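About Irkness

Irkness is an independent test shop for robot grippers, arms, cameras and controllers. Companies send us hardware they are thinking of buying, or hardware they make and want a second opinion on, and we run it through ordinary handling jobs and write up the results.

Ingvar Ketilsson and Baldur Hviid started the company after years of setting up packing lines. They kept seeing grippers picked from a data sheet and then swapped out within a season. We now have 4 test cells and a stock of 147 household and workshop objects, from sponges to hand tools.
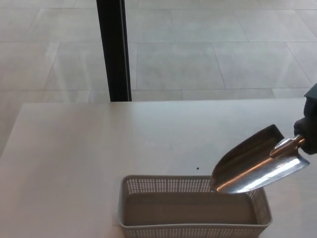
Most of our work is side-by-side comparison. A client names two or three grippers, we fit each one to the same arm, and every gripper gets the same tasks with the same objects. Polished metal, curved surfaces and off-center weight are where the differences tend to show up. We log grip position, slip and release, and keep the head camera recording for the whole session.

Cameras get the same treatment. Shiny steel on a white table is hard for a lot of depth sensors, and we would like a client to find that out here – before the units are ordered.
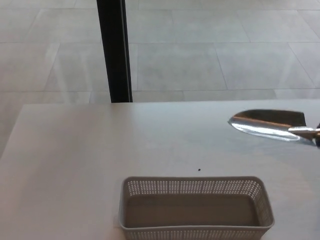
Reports go out in plain language with the raw logs attached. We list failed trials along with the good ones. The standard report comes in two versions: Istia covers grippers and arms, Lalus covers cameras and controllers. A basic comparison costs $1,490 per device and is booked in 24-hour blocks of cell time.

We do not sell hardware and take no commission from anyone who does. The shop closes for two weeks in December. To book a cell or ask about a test – write to Baldur. Shipments go to the loading door on the Nazarenko side of the building.

Page last updated 2024-07-14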